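Cell 2, garment handling. Notebook, January

Carried over from last entry: wrist camera dropping out when joint 6 goes past the pick pose. Controller logs a lost device, comes back by itself a few seconds later, and the run has to be restarted from home.

Pulled the dress pack off the forearm. Outer sleeve fine. The camera cable had a flat spot where the old P-clip held it, and flexing it there by hand reproduced the dropout on the bench. Replaced it with the spare from the Landry drawer. The spare is longer, so the slack goes in a service loop at the elbow and stays out of the wrist. Last time the slack was left at the wrist and it snagged on the tool flange.

Clips: switched to the wide rubber-lined ones. Do not cinch them. The cable should slide when pulled with two fingers.

Camera bracket: both screws had backed out part of a turn. Cleaned the threads, medium threadlocker, retightened. Bracket seats against the dowel again. Wiped the lens with a dry cloth only. The solvent in the Drandby kit hazes the cover, keep it away from there.

Gripper: finger pads worn smooth on the inner edge. Swapped for the new Tovomex pads. Old pair kept in the labeled bag for comparison. Jaw zero redone after the swap, then saved to the controller and to the Limisum share. The backup on the share was out of date, overwritten.

Hand-eye calibration redone with the board flat on the table. First attempt rejected, board had shifted between poses. Taped it down and repeated. Second attempt accepted and written to the cell config.

Exposure: set to manual at 400. On auto it pumped each time the pale background filled most of the view, and the dark knits went to mush. At 400 the rib in the teal piece is readable. White balance left locked, still a bit blue on the wall side. Not worth chasing.

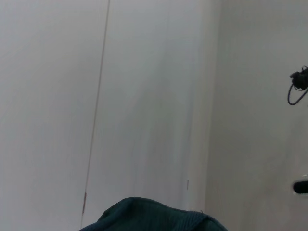 Wrist view, exposure check on teal knit.

Item sits low in view. Only the top of the hump shows at this pose, so the segmentation has little to work with. Tilt in the approach pose needs correcting too, the panel seam runs off vertical. Will pitch the wrist down and re-teach the approach before touching the model.

After that: 100 dry cycles with the gripper open, then 100 with fabric. Log device errors separately from missed grasps, they were lumped together last time and the numbers were useless.

Open items:
Order another camera cable, the drawer is empty now.
Re-teach approach pose.
Check bracket screws again after the dry cycles.
Add clip position to the setup sheet.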